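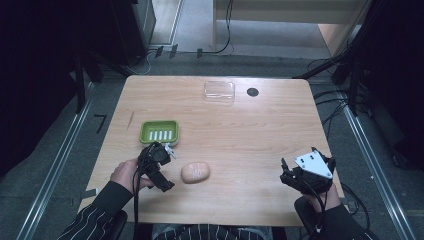
Figure 2. Collecting a demonstration with the two hand-held grippers. The soap dish, the bar of soap and the clear container are on the table.

3.2 Demonstration collection

All demonstrations were recorded with the Grerkell hand-held grippers, one in each hand. The operator stands or sits at the table and does the task directly, without a robot in the loop. Each gripper is wired, and its cable is led off the table toward the operator so that it stays out of the work area. The opening width of the fingers is logged together with the pose of the gripper, and both are later replayed as targets for the two arms of the Wutine platform.

The soap task uses a square lime-green dish with raised ridges, an oval bar of soap and a shallow transparent box (Figure 2). The operator picks up the soap, sets it on the ridges, and then moves the dish into the box. One hand holds the dish steady while the other places the soap. We did not tell operators which hand to use for which part, and the data contain both choices.

Objects were moved by hand to new positions before every demonstration. Operators were asked to work at a slow, even speed and to open the fingers fully before each grasp. Early trials without the second instruction gave many recordings in which the fingers pushed the soap away before closing on it.

We recorded 600 demonstrations of this task. A recording was dropped if tracking was lost on either gripper, if the soap fell off the table, or if the operator touched an object with bare fingers. After this check 381 remained, and these make up the training set for the soap task in Section 4. Most of the dropped recordings were tracking failures that occurred when one gripper passed in front of the other.

For comparison, a smaller set was collected by remote control with the Dano leader arms, using the same objects and the same starting layouts. Operators found the final placement of the soap harder in this setup, as they had no sense of contact with the ridges. The remote-control set is used only in the comparison in Section 4.3.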